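Open Day at the Robotics Hall Draws Visitors to Two-Arm Demonstration

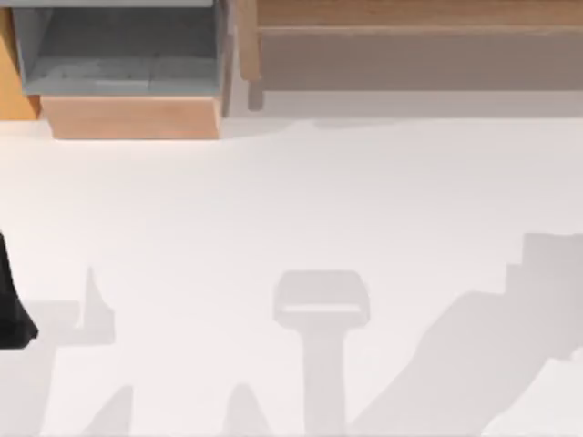
Simulated overhead view of the two-arm workspace, with the storage bin at upper left and shadows of the arms on the white surface.

The Ukine Center for Applied Automation held its annual open day on Saturday. The Robotics Hall was open from 10 a.m. until late afternoon, and 900 visitors signed in at the front desk. Staff from the manipulation group, the controls group and the machine shop were present throughout the day to answer questions.

The main demonstration concerned the group's work on two-arm handling, carried out under the project name Grulport. The project studies how a pair of robot arms can share a single work surface, and how their movements can be planned so that one arm does not block the other. Most of the planning is done in simulation before any motion is tried on hardware, and the open day program was arranged to show visitors this earlier stage of the work.

Bevan Costigan, who leads the manipulation group, opened the morning session with a short talk on how a simulated workspace is built. He explained that each object is given a shape, a weight and a surface finish, and that the lighting is set with equal care. Visitors were invited to look at the overhead view on the large screen and to say where each arm was by reading its shadow. One of the gripper shadows, shaped much like a hammer, proved a popular starting point with the younger guests.

Mr. Costigan noted that shadows are of practical interest to the group. A program that finds objects from an overhead view may mistake a dark patch for a solid item, particularly on a plain white surface. For this reason the group keeps shadows in its simulated views during testing. The current test set holds 1,000 starting arrangements, and each one is run under more than one lighting setting.

The afternoon session was led by Sayaka Takagi, whose work deals with placing items into open containers. She described how the walls of a bin limit the angles from which a gripper can approach, and how furniture standing close by limits them further. Questions from the audience dealt mainly with speed, safety and the cost of the equipment. Ms. Takagi also spoke at some length about failed attempts, which are logged and sorted by cause at the end of every test run. Copies of the sorting guide were handed out, and the supply of 100 was gone before the second showing.

Guided tours of the hall left from the Sasaki Room at regular times during the day. Each tour included a stop at the Flarnix bench, where the group's planning software of that name was running on two workstations. Visitors could change the starting position of an arm and watch the planned path being drawn again. In response to requests made last year, the tour route was fully step-free and large-print notes were available at each stop.

Fifty-six students from local high schools attended as part of an organized visit. They took part in a separate workshop on coordinate systems and left with a printed exercise that can be completed in class - teachers who were unable to attend may obtain the exercise from the Center's education office.

The Center thanks all staff members who gave up their weekend, as well as the neighboring departments that made their parking areas available. Slides from both sessions will be placed in the public area of the Center's website in December. Schools and community groups that wish to arrange a visit outside the open day should write to the education office, giving the size of the group and a preferred time of day.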